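## Can a machine be trusted with mending and other household sewing yet?

Posted October 22, 2020 in Home and Workshop Technology
Viewed 444 times

**Parkum_Resident**

I coordinate the mending and alterations room at a residential care centre. We receive torn sheets, split seams and cushion covers in considerable volume, and our management has asked whether any part of this labour could be given to a machine within the next budget period. We already own a conventional sewing machine, which performs well on straight seams once a person has laid out and pinned the cloth. The difficulty lies in closing a short tear in something soft, by hand, with a needle and thread.

I have seen surgical robots put forward as proof that the problem is solved. I would appreciate informed views on whether that skill carries over to ordinary chores.

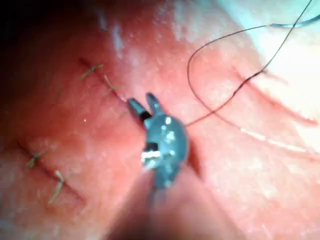

*Open jaws over sutured tissue, with a loose loop of black thread to the right.*

Our budget is $2,000, and I recognise that this may settle the matter by itself.

**Senga Halliday**

The short response is that it cannot be done at your budget, and I would not expect a dependable product at any price suited to a mending room.

It is important to separate the instrument from the decision-making. In the ordinary use of surgical robots, a trained person directs each movement from a console. The equipment offers steadiness and reach in a confined space. It does not, in that use, decide where the next stitch belongs. A machine for your purposes would have to make that decision on its own, on a different article every time.

Household sewing also calls for two hands that co-operate. One manages the needle while the other supports the work, draws the thread through or waits for the handover. The same division of labour applies at a much smaller scale, where the left jaws may grip a curved needle while the right pair stands open beside the cut. Either tool can be built to close firmly. Planning the exchange between them, on material that shifts when touched, is the part that remains under study.
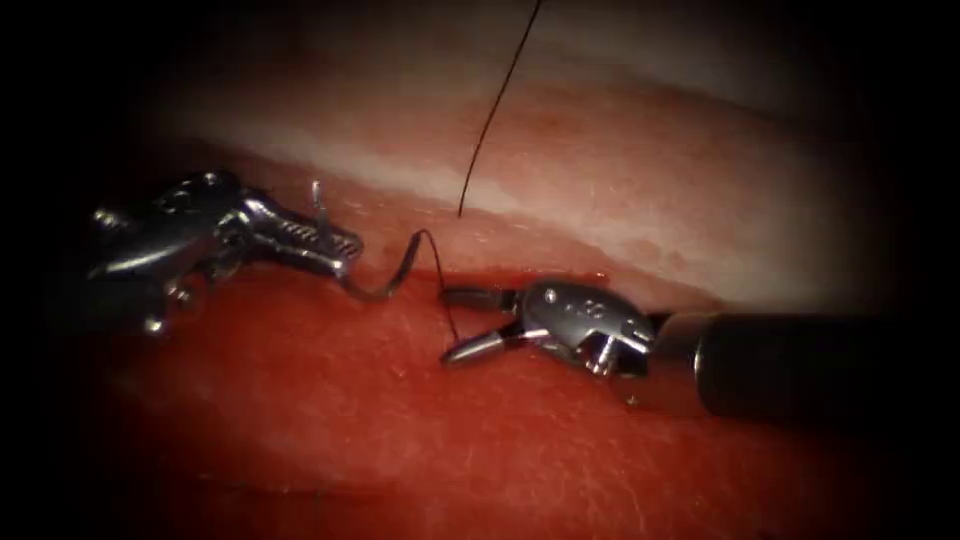
Fabric presents its own obstacles. A sheet folds over itself, hides its edges and changes shape whenever it is lifted, so a program that has learned one position may fail in the next. Thread is worse. The black strand hanging down to the pale upper layer is a thin, flexible line that a machine must find, follow and keep clear of its own tools, and a household spool behaves no better. I would place folding flat towels well ahead of mending on any list of chores likely to be automated.

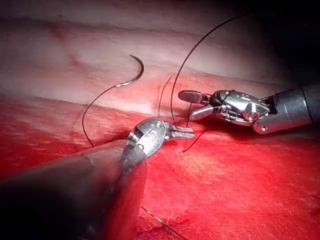 *Two instruments at close quarters, with a curved needle resting on the paler fold.*

In June our workshop reviewed a fabric-handling unit sold under the name Jenska. Over 32 trials with pillowcases it picked up a single layer reliably only when the case had first been spread flat by a member of staff. The time saved was negligible. We returned the unit and purchased a better cutting table.

**Baird53**

Get the Zener semi-automatic. We have had ours for years and it does buttonholes with no trouble at all. You still have to feed it but so what. Robots are for factories.

**T. Okafor**

I agree with the substance of Senga Halliday's response, with one reservation. The comparison need not be all or nothing. Knot tying, trimming and tensioning are distinct tasks, and each may become practical at a different time. A centre such as yours could reasonably ask suppliers which individual step they will demonstrate on your own articles, in your own room, before any money changes hands.

I would also ask who clears a tangle. If a staff member must remain beside the equipment for that purpose, the labour has been moved to another chair and should be costed accordingly.
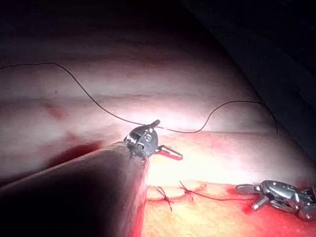
Parkum_Resident replied that the last point would be put to management in writing, and asked whether the same caution should extend to laundry folding, as a supplier has offered a demonstration at no charge.

**T. Okafor**

It should, although a free demonstration does no harm. Please provide the supplier with fitted sheets – unironed, and straight from the basket – and have someone keep a record of each occasion on which a person steps in.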